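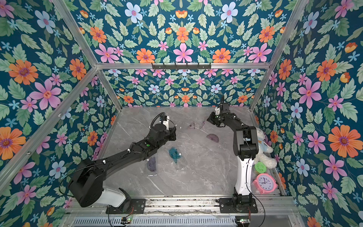 *Fig. 1. Translucent drafting pieces on the marble-patterned top, both arms over the table.*

### 4.2 Repeating the Piltwood clear-object trial

The method claims 200 picks are enough. We doubt it.

1. Run all 258 picks, including failed ones.
2. Log misses by piece. One average hides too much.
3. Repeat with crumpled plastic sheet. 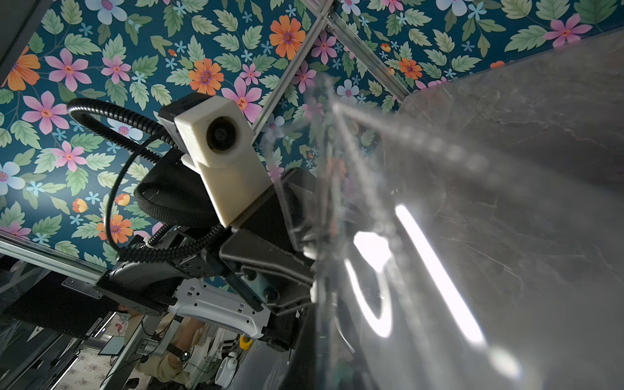
*Fig. 2. Gripper holding clear sheet, seen from a wrist camera.*

**Note:** Glare can pass for an edge. Check the depth map before you believe a score.

**Caution:** Stop both arms before reaching in.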